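Hand-held gripper recordings teach robot to pick up dropped items, Skurkis lab reports

December 2023

14 shares | 5 comments

I've been following the folks at Skurkis for a while now, and they finally put out the result I'd been bugging them about since March. Short version: they taught a robot arm to pick small things up off the floor using recordings made by people walking around with a gripper in one hand. The arm itself never had to be driven by anybody during training, and it still did pretty well!

The project is called Movier, and I love how low-tech the collecting part is. You hold a gripper tool with a camera mounted on it, you squeeze, you grab the thing, you set it down somewhere else. The camera sees the two fingers and whatever is past them, and that view is what the robot learns from. When the same kind of fingers and camera go on the arm, the picture it gets while working looks a lot like the picture it trained on (that's the hope, anyway, and most of the write-up is about how far that hope holds up).

They collected 3370 recordings with the hand-held tool, spread over 4 buildings. I asked why floors, of all things, and the answer was that tabletops have been done to death and people drop stuff. Fair enough. Floors are also kind of nasty for a camera that rides this close to the fingers. A big pale surface gives the software very little to hold on to when it's trying to work out how the tool is moving, so a lot of the early recordings had to be thrown out.
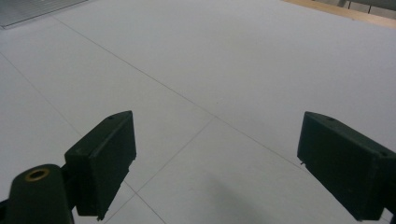 The fix they landed on is the part I find most interesting. The first version leaned on the camera alone to track motion, and it would drift whenever there wasn't much texture around. The new one mixes in a motion sensor on the tool and also keeps recordings where the hand comes in, hovers, backs off and tries again. Those used to get cut as mistakes. Leaving them in gave the arm some idea of what to do when it shows up a little off to one side, and I think that's a really smart call.

For the test they ran 216 pickups with objects the arm hadn't trained on, in a building that wasn't part of the collection. The version with the retries came out ahead of the one without, mostly on small flat things like key rings and bottle caps. Soft stuff was closer to a tie. Very thin items, think a bus ticket lying flat, are still a mess for both versions, and the write-up doesn't hide it.

I do have a gripe. All the testing happened on hard floors, so I have no idea how this goes on carpet, and carpet is what I've got at home (and what I drop everything on). The team told me rugs are on the list. They also want to try the recordings on a second arm, made by Lim, to see whether the skill carries over to different hardware without starting from scratch.

Zulodel, the company paying for part of the work, says it plans to release the recordings but hasn't given a date. I've asked for a copy of the test videos too, including the failed tries, and I'll add a note here if they send them over.

Share this story | 14 shares
5 comments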